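Night guard, month nine: wear, cleaning and fit

November 28, 2023

The second guard arrived from the lab last week, so I now have two to compare, plus most of a year of notes on the first. I grind my teeth at night. I have done it long enough that two lower molars have flat spots, and a crack line in one of them is what finally got me to pay for a custom guard in February. What follows is mostly about the material and the upkeep, as those are the parts I could find little about when I was choosing.

The first guard is a hard acrylic upper, 2 mm thick over the biting surface, made by a small lab called Truslow. The dentist took a scan of both arches, which took a few minutes and involved no trays of putty. The lab returned the guard in 16 days. At the fitting the dentist marked the contacts with blue paper, ground down the high spots with a bur, and repeated this until both sides touched evenly when I closed. Skipping that step is the main weakness of the boil and bite guards from the drugstore. I used one of those for a few months before this. It was soft, I chewed on it, and my jaw felt worse in the morning than it did with nothing in.

A hard guard does not stop the grinding. The jaw muscles still fire. The guard spreads the load over more teeth and gives the enamel something softer than enamel to work against. It is a wear part, and it should be judged as one.

I checked the thickness of mine with a dial caliper on the first of each month, at the same four points, which I marked on a paper sketch. The front did not change by an amount the caliper could show. The back left did, and there is now a shallow groove there that catches a fingernail. The back right is polished but not grooved. That matches the molars – the one with the crack line is on the left.

Fit has drifted a little. For the first week it was tight enough that my front teeth ached for a short while after I took it out. By spring it seated with light thumb pressure. It is still snug now, but it clicks in more easily than the new one does. I left it at home during a trip in the summer, and after several nights without it the old tightness was back for two evenings. Teeth move, and a guard you don't wear stops fitting. 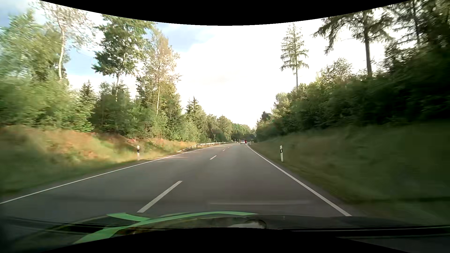 Cleaning is where I made most of my mistakes. I started with regular toothpaste, which is abrasive enough to haze acrylic. The haze is a layer of fine scratches, and scratches hold plaque. I switched to dish soap, cool water and a soft brush kept only for that purpose, and the surface stopped getting worse. It did not get better.

A white, chalky deposit showed up on the cheek side of the molars in month three. This is calculus, the same stuff the hygienist scrapes off, and soap does nothing to it. I tried two soaking products:

Skornex tablets. They fizz, smell of mint, and leave the guard feeling clean. They did not remove deposit that was already hard. Used twice a week on a clean guard, they seem to keep new deposit from forming.

Sampaio powder. Acidic, sour smell, no fizz to speak of. One soak of 23 minutes softened the deposit enough to brush off. I use it once a month and rinse the guard well afterward.

White vinegar cut with an equal part of water did nearly the same job as the powder and cost next to nothing, but the guard tasted of it that night. Hot water is out, with any of these. Acrylic can warp at temperatures that feel fine on your hands, and a warped guard is a new guard.

Storage: a vented case, dry. I kept it wet for the first month on the advice of a leaflet, then dry on the advice of the dentist. I could not measure any difference in fit. The wet case grew a film and the dry one has not.

The new guard is the same design with a slightly thicker back section. It cost $32 less than the first because the lab still had the scan on file and the dentist judged that my bite had not changed enough to need another. I will keep the old one as a travel spare until the groove gets deeper. The caliper marks are already on the new sketch, and the first reading goes in on Friday.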